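Chapter 5
Flat Things: Towels, Cloths and Other Rectangles

I put off writing this chapter longer than any of the others. Shirts I can talk about all day (and in Chapter 4 I more or less did), and fitted sheets get people so worked up that the pages write themselves. But a towel? It's a rectangle. You fold it, you put it on the shelf, you get on with your life. Then I ran my first evening class in Bukville, handed everybody a plain hand towel, and asked them to fold it the way they do at home. I got back rolls, wads, a long skinny thing like a necktie, and one very handsome envelope. All of them were made by grown-ups who had been folding towels since they were kids!

So we start with flat things. Everything in the later chapters, the sleeves and the waistbands and the dreaded elastic corners, comes down to finding a rectangle inside something that isn't one. If you can do it with a real rectangle first, you'll have a much easier time with Chapter 6.

What you'll be able to do by the end of this chapter

Find the corners of a cloth quickly and pick it up by the right one.
Lay a cloth out flat without chasing wrinkles around.
Fold in halves and in thirds, and know which one your shelf wants.
Stack a pile that doesn't lean.

What you need

One towel or cloth, any size, though a small one is easier to learn on. A flat surface bigger than the cloth. I like a bed for this, and I know that some teachers don't. A table is firmer and your creases come out sharper, true. But a bed grips the cloth a little, so it stays put while you walk around to the other side, and when you're folding a whole basket you've got room to spread your piles out. The old Rusonitz housekeeping manual I learned from (first printed in 1866, and bossy on every page) insists on a scrubbed pine table and nothing else. I've never owned one.

One thing about the bed, though. Make it first! Pull the sheet tight and get the pillows out of the way. If there's a lump under your towel you'll fold the lump right in, and you'll spend ages smoothing something that was never the towel's fault.

A solid-colored towel on a busy sheet is a nice way to practice, by the way. The edges jump out at you, and if the sheet happens to have squares on it you've got a free ruler.

5.1 Pinch, then spread

Nearly everybody I teach wants to start by patting. They drop the cloth in a heap and pat at it until it gives up. Please don't. Cloth moves when you pull it from an edge or a corner, and it mostly just sulks when you push it from the middle. So the first move is a pinch. Get hold of a bit of the cloth, lift it clear of the rest, and let the weight of the towel do some of the work for you. You'll see right away which way the folds want to hang. Follow an edge down from there to the next corner, take that one in your other hand, and now you can lay the whole thing down in one go.

A pinch of cloth lifted up, and a towel lying flat on the bed:
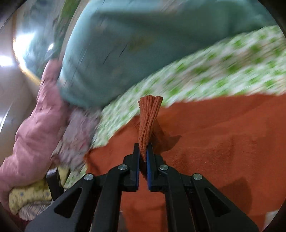
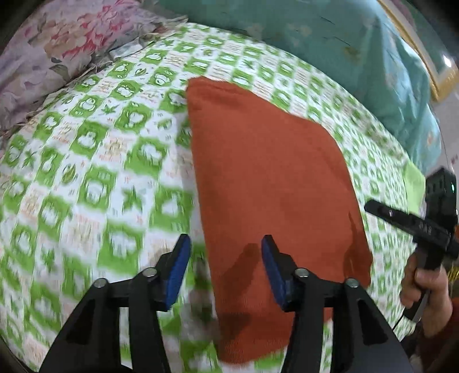 Mechthild Riedl wrote to me after trying out a draft of this chapter to say that she gets on much better starting from the middle of a short side. She lifts there, gives one shake, and lets the two corners drop into place by themselves, and she finds that with thick bath towels this saves her hunting around for a corner at all. I tried it for a week. She's right about the thick ones. With thin dishcloths it just made me a twist, so I'm leaving the corner method as the main one and you can try hers when you get to the heavy stuff.

Whichever way you start, don't fuss about getting the towel square to the bed. Mine nearly always lands at an angle, with one corner pointing off toward the pillows, and it makes no difference at all. What matters is that it's square to itself. You can walk around to the side that suits you, or turn the towel, whichever is less trouble.

5.2 Old creases

Towels remember how they were folded last time. If yours has been living in thirds and you want it in halves, you'll see the old line sitting there, faint but stubborn, in a spot where you don't want it. Run the side of your hand along it, outward toward the nearest edge, a couple of times. It won't vanish. It'll just stop pulling the cloth off course, and after another wash or two you'll forget where it was.

Ribbed cloth is a bit different. The ribs act like tiny hinges, so it folds beautifully along them and grumbly across them. When you can choose, make your first fold go with the ribs. When you can't, fold a little more slowly and press as you go.

5.3 Halves or thirds?

Measure your shelf before you decide. I mean it, go and measure it now, front to back, and write the number inside the cover of this book. My linen shelf is a Tanner, a very plain thing I bought secondhand, and it's so shallow that a bath towel folded in halves hangs out over the front like a tongue. Thirds fit. In my mother's house it was the other way around and thirds left a dusty gap at the back where socks went to hide.

For halves: bring one short side to the other, match the corners first and the edge after, smooth once, then do the same again.

For thirds: fold one long side in, a third of the way across, and bring the other over it. Stop there and look. If the top layer pokes out past the fold, pull it back now, while it's one layer's worth of trouble. Then fold the long strip in half, and in half again if your shelf calls for it.

Try it yourself

Fold the same towel in halves, then shake it out and fold it in thirds. Leave both results on the shelf overnight, one each night, and see which one annoys you less in the morning. I'm quite serious about this as a test. I wrote the first version of this exercise on 26th December, with a house full of guests and every towel I own in use, and the pile I could put away without swearing was the pile I kept.

Then do five small cloths in a row, all the same way, and stack them with the folded edges facing you. If the pile leans, take it apart and turn every other cloth end for end. We'll come back to leaning piles in 5.4, where we get to the washcloths.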